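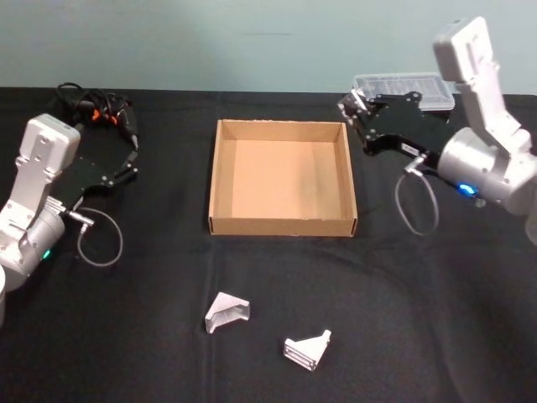
Who needs a medical clearance form to compete in the Trikholm Masters Games?

Every athlete aged 46 or over on the first day of competition must submit a signed clearance form. Athletes under that age need one only if they have entered open-water swimming, the half marathon, or any rowing event. The form must be signed by a licensed physician, nurse practitioner, or physician assistant who has examined the athlete in person.

Athletes > Health and Eligibility > Medical Clearance FAQ

September 7, 2026
By Noeline Goodwin, Office of the Chief Medical Officer

Where can I get the form?

The form is available in the athlete portal under Documents. Only the current version is accepted. Forms from previous Games have a different layout and leave out the section on heart rhythm conditions, and they will be returned to the athlete.

When is the form due?

Forms must reach the medical office no later than 21 days before the opening ceremony in February. Athletes who register after that date must upload the form at the time of registration. An entry without a form remains provisional, and the athlete's name will not be included in the heat sheets or start lists.

Can I bring a paper copy to check-in instead?

Paper copies are accepted at the Dremolow accreditation desk only for athletes whose upload was rejected for technical reasons and who hold a written notice to that effect. The desk at the Inga aquatic center does not process medical documents of any kind.

My doctor has attached conditions to my clearance. What happens next?

Conditional clearances are reviewed by Dr. Lindsay Baxter, the deputy chief medical officer, who may accept the conditions, request more information, or limit the athlete to certain events. A typical condition is that the athlete carry an inhaler to the start line or compete in no more than one endurance event on the same day. The athlete will receive a written decision through the portal. Please do not telephone the venue for the result of a review — venue staff do not have access to medical files.

Can I appeal if I am not cleared?

An athlete may appeal within two days of the decision. The appeal must include new medical information, such as a specialist's report or a recent test result. Letters of support from coaches and teammates are not considered. Appeals are heard by a physician who took no part in the first decision. The result is final for these Games but does not affect future entries.

Will I get my entry fee back if clearance is refused?

The full competition fee is refunded when clearance is refused on medical grounds. The accreditation fee is not refundable. Social event tickets may be returned under the ordinary ticket terms. Refunds are paid to the card used at registration.

Do I need to declare my prescription medicines?

Athletes should list all regular medicines on page 2 of the form. This helps the medical teams treat an athlete who becomes unwell and is not able to speak. Listing a medicine on the form is not the same as applying for a therapeutic use exemption. An athlete who takes a substance that is prohibited in the sport must apply for an exemption separately, following the rules of that sport's governing body.

What if my health changes after I have been cleared?

Athletes must report any hospital admission, surgery, concussion, or new heart or lung diagnosis that occurs after the form was signed. Reports are made through the portal using the Change of Health option. Depending on the details, a new examination may be required. A cold or minor muscle strain does not need to be reported, although athletes with a fever are asked not to compete.

Can I be withdrawn from an event on the day?

The medical lead at each venue may withdraw an athlete before or during an event. At Dremolow the medical lead is Vaughan Merrick; at Inga it is Manaia Hoani. Referees must act on their instructions. An athlete who has been withdrawn may not start another event until the medical lead has signed a return-to-competition slip.

Is first aid provided at every venue?

First aid is provided from one hour before the first start until the venue closes. An ambulance is stationed at Dremolow, at Inga, and at the half marathon finish. The rowing course has a rescue boat with a paramedic on board while racing is in progress. Treatment by Games medical teams is free to athletes. Transport to a hospital and hospital care are not covered, and athletes traveling from abroad should arrange their own insurance before departure.

May my own physiotherapist or team doctor treat me at the venue?

Team practitioners may work in the team areas once they hold a practitioner pass. They may not enter the field of play unless called by the referee. Applications for a pass must include proof of a current license. Tables and power outlets in the team areas are limited and are shared among all teams.

Who can see my medical information?

Forms are stored in a separate system from competition entries. The Bodow results service receives only a marker showing whether an athlete is cleared; it does not receive any health details. Files are deleted 600 days after the closing ceremony, except where an injury claim is still open.

Does the policy apply to officials and guides?

Technical officials do not need clearance. Guides who run, swim, or cycle beside a visually impaired athlete are treated as competitors and must meet the same requirements, including the same deadline.

Whom should I contact with other questions?

Questions about a submitted form should be sent to the medical office using the message function in the portal. Questions about entries, categories, or age groups should be addressed to Ewan Rakena in the sport entries department. Please quote your athlete number in all messages.

Athletes | Schedule | Venues | Results | Tickets | Contact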